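Gillespie Skinner
November 15, 2021

Spent two weeks swapping grippers on the same arm so you don't have to take the brochure's word for it. Thread, long, with complaints. 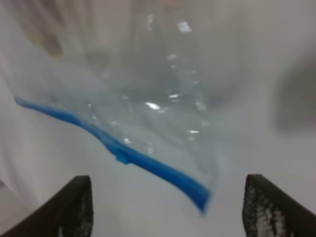

Wrist cam, clear zipper bag, blue zipper, fingers wide open. Gritty pads on.

2/ The two contenders: the Vonby two-finger with stiff fingers, and the Irkeveo soft one with the rubbery fins. Same arm, same wrist camera, same controller. Everyone I know who sells grippers tests them on wooden blocks. I don't own any wooden blocks. I have bags.

3/ Thin clear film is a rotten thing to hand a robot. It has no shape of its own, it shines, and whatever is behind it shows through. If your gripper demo doesn't have a bag in it I assume you tried one and cut that part.

4/ We did 436 grasp attempts per gripper. Jairo Ríos reset the table between tries and wrote down the result before looking at the log, which I asked for after the last comparison, where the log counted a grasp as good if the motor current went up. Motor current goes up when you squeeze your own fingers together.

5/ Vonby held the bag through the full lift and move on 233 of its 436. That's a bit over half. The sheet that comes with it says "reliable handling of flexible packaging." I would like to meet the packaging.

6/ Irkeveo did worse on bags and better on everything else we had lying around. The soft fins wrap nicely around a bottle. On film they slide, then fold, then you are holding a fin with another fin.

7/ Someone will ask about pads. The smooth ones Vonby ships are useless on plastic film, and I took them off after the first afternoon. Both grippers' scores are with whatever pad did best on that gripper. For the Vonby that was the rough speckled kind.

8/ I don't know how long the rough pads last. The rep said 3000 cycles. I asked 3000 cycles of what and he said he'd get back to me. That was in March.

9/ Now the camera, where I changed my mind a little. I wanted to hate the wrist view. It's close, it smears as soon as anything swings, and glare on the film gives you bright white spots the depth guess loves to treat as holes. All of that is true and I still kept it.

10/ Reason: the zipper. A strong blue strip against a pale background survives blur pretty well. Jhosep Pacheco threw out our bag outline model and just looked for the strip, and the grasp point stopped jumping all over the place. It's a color filter and a line fit. No learning anywhere in it.

11/ Before you send me the obvious reply: yes, it fails if the zipper isn't blue. Yes, it fails on bags with no zipper. I'm telling you what worked on our bags, on our table, under our lights.

12/ Controllers. We ran the Tello one first, then Kudley. Tello has the prettier screen and a force limit that you set in "levels." Levels of what? One to five. Kudley takes newtons and has a manual that looks like it was scanned from a fax. I went with the fax.

13/ Gifty Frimpong reran a slice of the Vonby trials on Kudley with the force limit turned down and got fewer drops. Her guess is that the hard squeeze was shooting the film out from between the pads. Could be. It was a small slice and I'm not putting a number on it.

14/ Price, as quoted to us: 993 dollars for the Vonby with one set of pads, no cable. The cable is extra. There is one cable that fits and guess who makes it.

15/ Would I buy it? For bags, over the Irkeveo, yes. For bags, over a suction cup, I can't say, we didn't have one on hand. Orlando Lozano swears suction wins on film. He also swore by the last three things, so I've asked him to bring one over and we'll run it with the same reset and the same scoring sheet.

16/ If you've run either gripper on thin film, send me your attempts and your drops. Please don't send me a video of the one good grasp -- I have plenty of those myself.

17/ Small fix to 7: the Irkeveo only came with one kind of pad, so "whatever did best" means the one it had. Thanks to Jairo for reading these before his coffee.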